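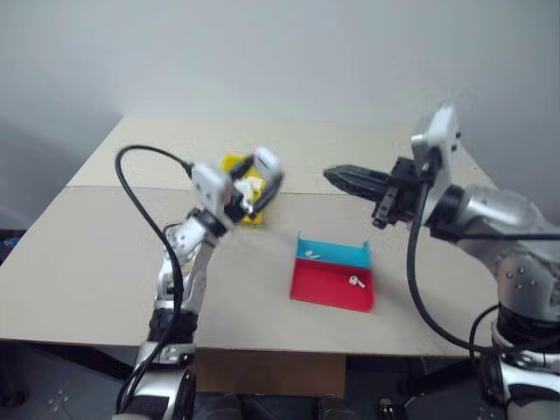
4.2 Where small things rest

Of all the objects our households told us about, wireless earbuds gave us the liveliest material. They are tiny, they come in pairs, and people put them down dozens of times a day without thinking. We wanted to know what kind of resting place keeps a pair together. A divided tray does this wonderfully well. In the one shown in Figure 3, with its turquoise-blue back compartment and red front compartment, each earbud has a section to itself, so a missing one leaves a gap that can be spotted from across the room. Several people in the Gellgate group told us they had started checking their trays on the way out the door, which we had never asked them to do!

Figure 3. Two white earbuds in a shallow two-color tray.

The diaries back this up. Across 200 households we collected 2,389 entries on small paired items (earbuds, earrings, cuff links, contact lens cups), and the entries from homes with divided trays were a pleasure to code. People wrote "left one missing" or "both in", where homes with an open bowl mostly wrote "can't find them". Wubshet coded the Gellgate diaries and Usman the Barta ones, and we then swapped roughly 600 entries to check that we read them the same way. We disagreed most often over the word "away", which in Barta could mean a drawer, a coat pocket, or the tray itself.

Color mattered more than we expected. In the March interviews, people with two-color trays often named a side for each item, and stuck to it for weeks. Plain trays got no such names. We return to this in Section 5, where the Trallport homes make an interesting contrast.

Reading time: 2 min

Related items
Usman: Bowls, hooks and hallway shelves
Wubshet: What people mean by "put away"
Kasemier household diaries: coding guide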